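Snack shelf goes mobile at Mellside

The Mellside residence snack shelf, out of action while the second-floor pantry gets new plumbing, is now a cardboard tray. Residents voted on where it should live in the meantime. The kitchen windowsill got 10 votes. "Somebody's bed" got 501, which says something about either student democracy or the windowsill.
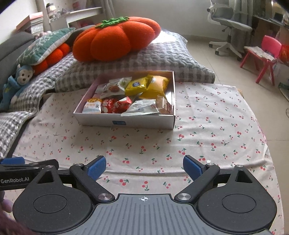
Mellside Residence Life | Food & Pantry Team

Cherry-print bedding has so far proved a dignified setting for the white tray, with yellow packets at the back and the rest piled in as they fit. The bed belongs to Fulgencio Garrido of room 666, who ran unopposed.

"I was told it would be a week," said Garrido. Crumbs, he added, are a matter for the individual conscience.

Arash Mahmoudi, who keeps the pantry list, asks that anyone taking the last of a flavor write it down. Knock before entering. The shelf goes back to the pantry at the end of September, plumbers willing.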